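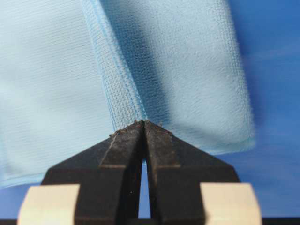 The gripper fingers of the folding cell with light blue fabric, seen from the wrist camera.

About us > Our work > The folding cell

Reading time: 2 minutes

Drinard maintains a single robot cell for the handling of light textiles. The cell is used by our trainees and by partner firms, among them Gimport and Mutell, and its upkeep is the responsibility of the Maintenance Section, led by Jucélia Camargo.

Fabric work is hard on fingertips. Lint gathers on the contact surfaces and the edges scuff with use. The fingers are brushed clean at the close of each shift and wiped with a dry cloth. Solvents are not permitted. A pair is withdrawn after 70 hours of running, or sooner if the tips no longer meet evenly, and the closing position is then set again by hand before the cell returns to service.

The wrist camera is checked at 8 a.m. against a printed card. Ademir Fagundes keeps the cell log, which stood at 2,703 entries in September. Former entries may be consulted on request.

Repairs to the arm itself are carried out by Csenge Sipos, with parts held in store at our Saengthong site. Firms wishing to book the cell should write to Simone Vasconcelos at the main office, stating the type of cloth and the width of the hem.

Last updated: September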